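Project report, PC strip-down cell: set-up and maintenance
Group 4: Sizwe Mtshali, Svenja Zürcher, Joar Hovland
Supervisor: Gerrit Sithole
2023-05-19

14 shares | 3 comments

1. What we were given

The cell was already standing when we took it over from last year's group. One arm, one table, one gripper, a folder of notes with half the pages missing. Our job was not to make it cleverer. Job was to get it to run a full shift at the Maluleke workshop without someone stood next to it pressing reset, and to write down how to keep it that way.

The log from the last group had 1226 runs in it, 131 of them ended in a stop. Most stops had no reason written down. So first two weeks were just us running it and writing down reasons.

2. Why it was stopping

Three main causes, in order of how annoying they were.

Cable drag. The gripper cable was tied too tight at the wrist, so when the last joint turned past a certain point it pulled and the arm faulted on force. Fixed by cutting all the ties and starting again with a longer loop. Test for this is simple: jog the wrist to both ends of its travel at slow speed and watch the loop. If it goes straight at any point it's too short.

Table creep. The fixtures were moving. Only a little, but after a few days the pick points were off enough to miss. The bolts into the table slots had no washers under them. We put washers in, tightened everything in the same order each time (corners, then middle) and drew a pen line across each bolt head so you can see if it has turned.

Sensor mount. The one on the side of the gripper had worked loose. Vusumuzi Mofokeng at Hekov told us to use thread lock and we should of done it on day one. After refitting you have to redo the hand-eye calibration, no way round it. We tried skipping it once and lost an afternoon.

3. Start of shift check

- Look for turned bolts (pen lines)
- Wipe the fingers, dry cloth
- Open and close the gripper with nothing in it
- Wrist to both ends, watch cables
- Send arm to the reference post, check it by eye from two sides
- One slow run on the scrap case before anything else

Takes a few minutes once you know it. Joar has done it quicker but he skips the cloth.

4. Setting the approach heights

This took the longest. Old program used one safe height for everything, set for the tallest case, so on a low case the arm crept down for ages. We split it into two: a travel height above the case walls, and an approach height just over the board where it pauses and re-checks position before going lower.
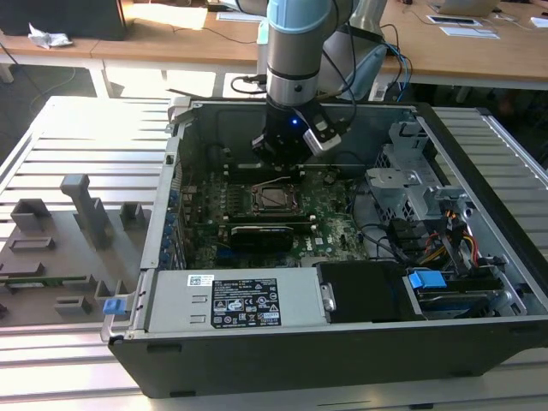 The pause matters more than we thought. At full speed the arm still has a bit of shake in it when it arrives, and if you take the position reading straight away you get rubbish. We tried different waits and settled on 332 ms. Shorter and the readings spread out, longer made no difference we could measure.

Also the heights have to be taught again whenever the fingers are changed, as the new ones are never quite the same length. Write the finger set number in the book when you do it. We didn't, at first, and ended up running set B on set A heights. One bent finger, no other damage.

5. Results

With the fixes in, the stops we could blame on cables went away completly. Fixture stops nearly gone, a couple left which were our own fault (bolt not done up after a swap). What is left is mostly grip slips on smooth parts. Svenja thinks softer pads, we've ordered some from Ostura but they hadn't come at time of writing.

6. Still to do

Fit the pads. Get a spare gripper cable made up and hung by the cell. Copy the heights table off Joar's laptop to the shared drive. Gerrit also wants the check sheet tried by someone from the Brultgate group who hasn't seen the cell before, booked for November.

Like (22) | Share (14) | View 3 comments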